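Máté Sárközi has a habit of answering a question about his hockey team with a question about who told you that. We spoke for most of an afternoon at the rink in Zimitz, where he coaches the senior side, and I had come with a list of things I'd heard about the club over the winter. He got through it quickly. Most of what I'd heard, he said, was wrong, and the parts that were right were not interesting.

I am less sure. Zimitz sit second in the league with a short stretch left before the playoffs, and the club has been telling anyone who will listen that the climb is down to a new way of preparing for games. There has been talk of tracking, of modeling, of a power play built on a screen before it was ever tried on the ice. I wanted to know how much of that was real.

"Some of it," Sárközi said. "Less than the poster."

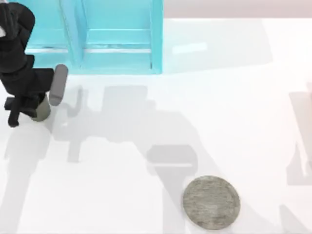 Zimitz Hockey Club, Senior Men's Program

Thursday, February 9, 2023

A poster hangs by the ticket window and promises "smarter hockey." Sárközi did not write it and does not like it. He played defense for eleven seasons, most of them in Resitz, and came to coaching through the junior ranks. He wears the same gray team jacket in every picture I could find of him.

I asked him first about the power play, because that is what the club brags about. It was the worst in the league last season and it is now somewhere in the upper half. He pulled a face.

"We got a left shot who can pass," he said. "Vincze. You put Vincze on the half wall and the other team has to respect him, so the middle opens up. I could have drawn that for you on a napkin. I did draw it for him on a napkin."

So the numbers had nothing to do with it?

"They told me we were shooting from bad places. I knew we were shooting from bad places. I was standing there."

That is a good line, and I suspect he has used it before. When I pushed him on it, he gave some ground. The reports did change the way he uses his second unit, he admitted. He had believed for years that his bigger forwards won more pucks in the corners. They didn't. He made two changes in the fall and kept one of them.

"The other one was stupid," he said. "The report was very confident about it, too."

What was it? He wouldn't say, except that it involved pulling a defenseman up on faceoffs and that it cost them a game in Resitz. I looked it up later. They lost that night by three, and I don't think faceoffs explain a three-goal loss, but he was there and I wasn't.

We moved on to goaltending, which is where I think the real story of the season is and where the club says the least. Their starter has faced 1,374 shots so far, more than anybody else in the league. A team that prepares so well ought to be giving up fewer. Sárközi did not argue with the count. He argued with what I made of it.

"Where are they from? Ask me where they're from. If a guy throws it in from the red line, the scorer in half these buildings calls it a shot."

I asked him where they were from. He laughed and said he didn't have it on him.

My own view, having sat through a fair number of these games, is that plenty of them came from right in front of the net. Zimitz defend well for two periods and then start to chase. The goalie has covered for it. If he goes cold in the playoffs, the second-place finish is going to look a lot different, and I said so.

"Sure," Sárközi said. "If any goalie goes cold in the playoffs, you lose. You want me to build a system where the goalie doesn't matter? Everybody wants that one." 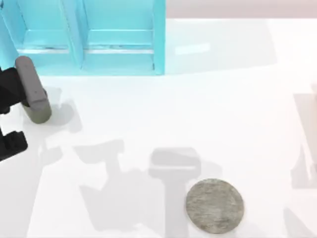 Tabletop with a blue-green shelf unit, simulated view.

There is also the matter of Warkine. The equipment company put its name on the building in April, and the deal came with a promise of money for the youth program. The club's announcement talked about 500 children on the ice within a few years. I asked how many were skating now.

"Fewer," he said.

Fewer than 500, or fewer than before?

"Fewer than 500. More than before. It's ice time. You can buy all the helmets you want, there's one sheet of ice and it closes at ten. I have kids practicing at 6 in the morning, and their parents hate me."

He was more animated on this than on anything to do with his own team. The new money has paid for sticks and helmets, and for a part-time skating coach who comes over from Resitz. What it hasn't paid for is a second rink, or even the repairs to the first. The boards at the far end still rattle. One of the parents I talked to in the lobby said she had been hearing about new boards since her oldest was in peewee, and he is now driving himself to practice.

Does Sárközi believe the 500? He took a while with that.

"I believe somebody typed it," he said.

I had meant to finish with his contract, which is up after the playoffs. The rumor is that a bigger club has been in touch. He said no one has called him, then that his phone is usually off, then that he'd be happy to stay if they fixed the boards. I can't tell you which of those to take seriously. The club's answer, when I asked for one, was that talks would happen at the proper time.

A crowd of 50 had come in to watch the open practice by then, mostly kids with their bags still on their shoulders. Sárközi got up to go. Vincze was already out, shooting from the half wall at an empty net, and missing more than I would have guessed.

"Don't write that," Sárközi said.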